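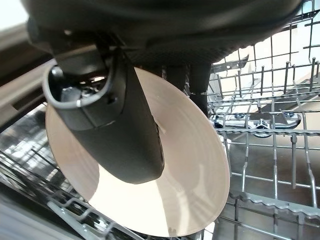
SHARED KITCHEN, RERIK BUILDING: ROBOT DISH STATION WALK-THROUGH

Home Checklists Training Contact

Checked by Constanza Fuentealba, Tue 16 January

1. Plates gripped without chipping the rim: OK. Everyone on the dish crew has asked me about this one, bless them, and I found no chips.

2. Lower rack loading: OK, with a comment. Notburga Lehner used to do all the bending here and tells me her back is very grateful, though she does miss having something to do with her hands while she chats!
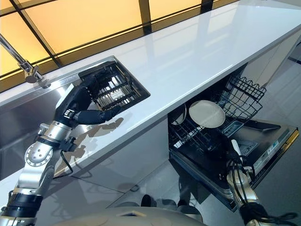
Brellholm Safety Notes, No. 3

3. People stay clear of the open dishwasher door: NEEDS WORK. Two of us still step in to help out of pure habit (I am one of them, I'm afraid), so please let the arms finish first.

4. Cables and connectors on the arms: look them over before every shift, and take your time with it, even when the lunch trays are piling up.

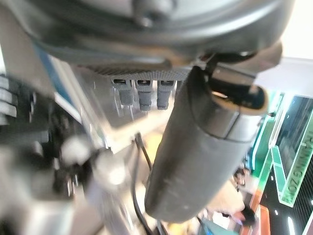

Notburga has kindly agreed to teach this check to the evening crew, and her hours stay just as they were. Next walk-through in February.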